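Keden Community Help > Moving your journal > Importing
Imported survey posts have lost their numbering and run together

hedgepost
Posted Oct 30, 2019

I keep a personal journal and have just moved it from Panano to Keden using the built-in importer. Of 375 posts, 143 are weekly survey posts, the sort where someone sets a list of questions and everyone copies them to their own journal and answers underneath. The ordinary diary entries came across without trouble. The survey posts did not.

On Panano each question was in bold with a number, and my reply was on the next line in plain text. On Keden the numbers have gone, the bold has gone, and the question and the reply are in one paragraph with a single space between them. Where I answered with one word it is now hard to tell which words are mine. A few posts begin with a reply, and the first question is missing altogether.

Things I have tried:
Running the import a second time into a blank journal. Same result.
Switching the theme back to the default. No change.
Opening an affected post in the editor. The numbers are missing there too, so I don't think it is only a display fault.

The export file is 18 MB and I still have it. The Panano account stays open until the end of November. I would like to fix this without editing every post by hand. I would also like to keep the original dates, as people have linked to some of these.

Does anyone know what the importer is doing to the line breaks, and whether there is a setting for it?

lowtide_diary

I had this. Just paste them in again from the old site, it doesn't take long if you have two windows open. You can change the date on each one afterwards. I only had a few though.

plainfold

Pasting again will lose your comments, as they are attached to the imported post and not to the text. I would leave that as a last resort.

The cause is the line break setting. Panano stores a survey post in one of two ways, depending on which editor you used when you wrote it. The older editor stores plain line breaks and works out the paragraphs when the page is shown. The newer one stores proper paragraphs and a numbered list. The Keden importer looks at the first post in the file and assumes all the rest are stored the same way. If your first post is in the newer format, single line breaks in the older ones are treated as spaces. The numbers go because the list is flattened in the same step.

The missing first question is a separate fault. Panano let you use the first line as the title if the title field was blank. Look at the titles of those posts and you will probably find the question there.

To put it right, do the following in this order.

Go to Settings, then Import, then Advanced, and set "Line breaks" to "Keep as written". It is on "Detect" by default. Set "Lists" to "Keep as text". Tick "Match existing posts by date and time". Load the same export file again.

With the matching box ticked, the importer replaces the body of each post and leaves the comments, the address and the date alone. Your links should keep working. Any edits you have made on Keden since the first import will be overwritten, so copy those out first. Try it on a short file before the whole lot. Panano will export a single month if you ask it to.

Pictures are handled on a second pass. Two that follow one another in a post should come out like this, stacked, with a blank line on either side:
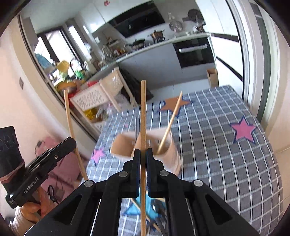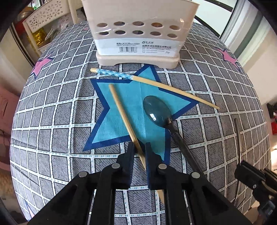
If the importer puts pictures at the foot of the post, "Keep as written" has not been saved, and you need to go back and press Apply before leaving the page. The description field does not survive the move in either mode, and you will have to fill it in again. Keden's journal search reads that field. For the two above, "chopstick" would be right for both, while "light-blue star-shaped napkin" belongs on the second alone, and a search for napkin will then find one picture and not two. Descriptions copied across a whole post give poor search results later.

The bold will not come back by this method. If your questions all start with a number and a full stop, the Brirnovance add-on can apply bold to matching lines across the journal. I have used version 3 on my own survey posts. It misses questions that run over two lines.

hedgepost

Thank you. I tried one month first and then the full file. Line breaks and numbers are back on nearly everything, and the comments are still there. The missing questions were in the titles, as you said. I have not installed the add-on yet.

One set is still wrong. The posts I wrote by email, through the Kazmi gateway, have a break after every line whether there should be one or not.

plainfold

Email posts are wrapped at a fixed width before they reach Panano, and "Keep as written" preserves the wrapping. Export those on their own, by tag if you tagged them, and import with "Line breaks" set to "Join short lines". Leave a blank line between each question and reply in the export file first, or they will be joined as well.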